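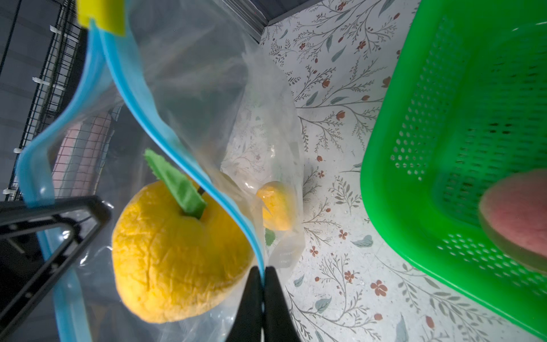

Felt and fleece fruit, bags, play box 2.

2022-07-26

Wash trial on the toy fabrics, continued from May. Machine is the old Enel front loader in the back workshop, drum cleaned out first. Soft water from the butt was no use last time (brown tinge on the white felt), so all tap water today.

Swatches cut from the Virkitz fleece, the Renik wool felt and the cheap acrylic felt we had left over from the banners. 8 of each, 10 cm square, marked at one corner with laundry pen. Edges left raw on half of them and overlocked on the rest.

Cool wash, short cycle, spin at 1,000. Fahmy liquid, half a cap. No softener.

Results so far:

Virkitz fleece. No measurable shrinkage. Pile has gone a bit clumpy on the raw-edged ones and brushes out with the pet comb. The overlocked pieces look almost new. Colour held, nothing on the white test cloth.

Renik wool felt. Shrank 4 mm across the width and hardly at all along the length. I forgot to mark the grain on two of the swatches so those are out of the table. The red bled slightly on to the test cloth. Green and brown did not. Feels thicker and stiffer, which might be good for leaves and stalks but would pull the stitching on anything with a curved seam.

Acrylic felt. Bobbled badly, both edges. Would not use it again for anything that gets handled. There is most of a roll left under the cutting bench, label it "backing only" before someone makes a hat out of it.

Drying: flat on the rack, window open. Fleece was done by early afternoon. Wool felt still damp in the middle at the time of writing, so the width figure needs taking again tomorrow and may change.

Stuffing. Did not get to it. The plan was to wash a filled ball in each fabric and weigh it before and after to see how long the middle holds water. Kitchen scales need a battery (CR2032, none in the drawer). The May balls were never weighed dry so they are no help.

Thread. Polyester fine throughout. The cotton thread puckered on the fleece hem and I have unpicked it.

To do:
Remeasure wool felt when properly dry.
Repeat the red with a colour catcher, and once by hand in cold.
Battery for scales.
Ask Renik whether the felt can be had pre-shrunk and what it does to the price per metre.
Second wash on the same fleece swatches, then a third. One wash tells us very little about a library toy.
Overlocker is dropping stitches on the left needle again, change it.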